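4. Equipment and Budget

Our budget for the semester was $3635, and it had to cover two hand-held grippers, their cameras, mounts, cables and spare finger pads. We compared kits from Skellon and Drala. The Drala kit was cheaper, but the pads were not sold separately, and we expected to replace pads often. We went with Skellon.

Soft finger pads cost $84 a set. We ordered five sets in March and charged them to the consumables line. Printed markers were made in the department shop at no cost to us.

The table and backdrop came out of the Olatunji Lab's storage room, so the only furniture expense was $175 for clips, fabric and a power strip. Household objects for the tasks were brought from home -- we did not budget for them, and next year's team should.

We also asked Flasow for a quote on a third gripper. It would have put us over the limit, and two are enough for the tabletop tasks in Section 5. If money is left at the end of the term, we recommend spending it on spare cables first.

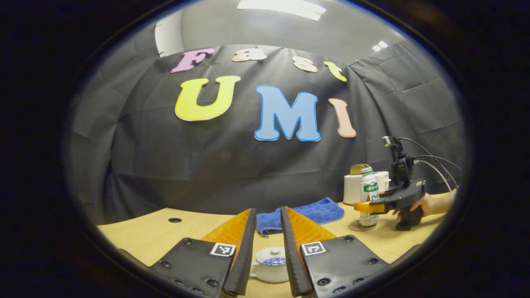 Figure 3. Tabletop station with both hand-held grippers, lidded cup and drink bottle.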